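August, gripper notebook, unit Hodia
Entry by Baltasar Ortuño

Started at 8 in the morning. The complaint from the last shift was that the left finger closes later than the right one, so thin packaging slides out at the bottom corner. I took both fingers off and cleaned the rail with a dry brush. There was fine dust in the groove, and one screw of the left carrier was loose by a quarter turn. Tightened it, put a drop of thread lock, waited 12 minutes before moving anything.

Then I checked the travel with the gauge. Opening is the same on both sides now. The trigger still has a little play in the first part of the stroke, but it was like this also before the repair, so I leave it. Side mount checked, it does not move when I push it with the thumb.

For the trial I used snacks and the cardboard box, because soft bags show a late finger much better than the test blocks from Sampaio.

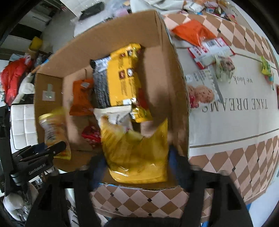

I planned 10 grasps with each type of package and wrote the results in the table on the shared drive. Total misses before the cleaning were 41, from the old sheet. I don't want to compare directly, the old sheet used other bags. Glossy plastic remains the difficult one – when the bag is gripped near the seam it is good, when it is gripped in the middle it turns.

Finger pads: the Stuvdale ones are still mounted. The edge of the right pad is a bit rounded. I ordered a new pair from Mornudis, please do not mix them with the old ones in the drawer.

To do: zero the encoder again after the pads are changed, and look at the cable at the handle, where the sleeve starts to open.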